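Ticket 221 - Arm will not reliably put the mug where the mug goes
Opened by: Obadia Ondieki
Queue: Osemel household chores, Celtville bench
Priority: Low (raised to Medium by the person who wants his coffee)
Status: Open

Task as written in the chore list: pick up mug by handle, carry to the right side of the table, set down upright. A toddler can do this, though a toddler would want paying in crackers.

Entry 1, 9:10
Ran 20 attempts on the old policy. Good ones look great and I have shown them to everybody. Bad ones close the gripper on air beside the handle, lift the air with real care, and deliver it to the correct spot. Log says SUCCESS for these. Changed the success check to read grip load before it congratulates itself.

Entry 2, 10:45
Re-zeroed the shoulder and the elbow. Elbow had drifted 2 degrees, so I was feeling clever until the next run missed in the same direction. Reseated the USB plug at the arm end. No dropped packets after that, and no mugs moved either.

Entry 3, 1:30
Cut joint speed by half on the approach. It now misses slowly, and I can see the wrist is late turning to meet the handle. Sent the joint logs to Hung support with a note asking if the wrist gains are supposed to look like that.

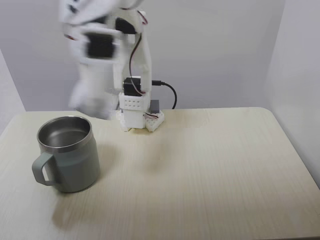 Can an arm like this take over clearing the table yet?

One known mug on one bare table, most of the time, with somebody standing by. A full table after dinner is still a job for whoever lost the argument.

Entry 4, 3:15
Hung wrote back: raise the wrist gain, retrain with the handle at more angles. The Brernutport bench did the same and says it helped. Starting on 200 new demonstrations, which means I will be moving a mug by remote control until supper, a chore I used to do by hand in a second or so.

Next step: rerun the original test on the new policy. Leave ticket open. Please stop marking it resolved when the log says SUCCESS.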